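Murkine gripper comparison – README

Last updated Tuesday, May 26, 2026. Maintainer: Shufen Jin. Fingertip notes by Emiliano Lagos.

What is in here

Logs and head camera video from 200 grasp attempts with the Stamura two-finger gripper and 200 with the Bravitz, same arms, same kitchen. Each attempt has a joint log, a video clip and a line in results.csv.

Why we ran it

The Bravitz sheet promises a firmer hold on round plastic. We wanted to see that outside a lab bench. I would not say we have seen it. The gap between the two grippers is smaller than the gap between our two operators, and the operators were not rotated evenly.

Known problems

Clips from 11 attempts have no matching joint log. Leave them out.
The success column was filled in by hand. Niall counted a slip followed by a regrasp as a success; Esperanza did not. Theerawat is relabeling, no date yet.
Controller firmware changed in October, partway through the Bravitz runs. Do not pool before and after.
Glare on the floor and tabletop throws off the depth estimate. Clear objects are worse – treat any depth value on them as noise.

Sample view

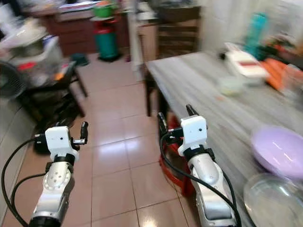
Head camera, both arms near the table. Purple bowl and clear glass bowl at lower right.

Use

Fine for testing a loader or a slip detector. Please don't cite it as evidence that either gripper is better. Version 2 will have the new labels and nothing else.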